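Search this journal Search Advanced search Go

3.2 What the wear studies do and do not show

The claim that a pale wooden tabletop "ages gracefully" appears in almost every paper on shared work furniture published in the past decade, and it is seldom tested. Lefèvre is the author most often cited for it. His survey of the reading rooms at Grarnance asked users to rate the look of their tables on a scale of one to five, and found that older tables scored slightly higher than newer ones. From this he concluded that users like signs of use. We have read the survey several times and do not think it can carry that conclusion.

The first difficulty is the sample. Lefèvre collected 837 ratings, which sounds generous until one learns that they came from 18 tables in a single building. The ratings are not independent of each other. A table beside a south window will please people on a bright afternoon whatever state its surface is in, and the older tables at Grarnance are, by the survey's own floor plan, mostly beside the windows. No attempt was made to separate the two. A later comment on the survey suggested moving the tables and asking again, but this was never done, and the building has since been refurnished.

The second difficulty is survival. The tables that were still in use when the survey was carried out were the ones that had not been thrown away. Grullgate, which supplied them, kept a disposal register for the same rooms, and it lists tables removed for stains, lifted edges and burns. Those tables got no rating at all. To say that the old tables were liked is to say that the old tables somebody chose to keep were liked, and that is a much smaller finding.

The Dedaren study tried to do better. It had 261 participants look at tabletops finished with oil, with wax or with varnish, and asked them to guess the age of each. The guesses were poor. Participants took waxed tops to be older than varnished ones of the same age, and a good number changed their answer when shown the same top again after lunch. The authors present this as evidence that finish matters more than age. It may be. It may equally be evidence that people cannot judge the age of a tabletop and will say something when asked — a possibility the paper mentions in one sentence and then drops.

We are no more persuaded by the case for measuring wear by eye from photographs, which Bermúdez has promoted as a cheap replacement for site visits. The method asks two readers to grade a tabletop from one picture. Light alone can shift a grade. So can whatever else is in view, as this gives the reader a sense of scale, and a pale surface looks paler next to something dark (Figure 4).

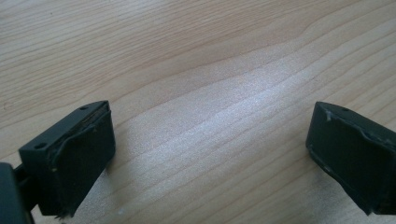

3.3 Colour and the preference for pale wood

A related claim holds that pale wood makes a shared table feel larger and that people work longer at it. We found four studies that report the effect. Two of them compared a pale table in one room with a dark table in another, and the rooms differed in ceiling height. A third used a computer drawing in place of a table, which tells us something about drawings. The fourth is the most careful, with one room and two tops swapped overnight, but it ran only through September, when the room is at its busiest, and its result is carried by a single week.

None of this means that the effect is false. Pale surfaces do reflect more light, and a brighter desk may well be easier to read at. Our complaint is with the step from there to buying advice. The furniture guide issued at Dedaren tells departments to choose pale tops "on the evidence", and gives as its evidence the two studies with unequal ceilings. A department that likes pale wood should feel free to buy it. It should not be told that the matter has been settled.

Cost is treated even more loosely. Most authors count the purchase price and leave out refinishing, although a light oiled top in heavy use will need sanding and oiling again well before a varnished one. Where refinishing is included, the labour is usually priced at nothing on the grounds that maintenance staff are already employed. We return to this in Section 4, where the Grullgate invoices allow a rough check against the figures in the guide.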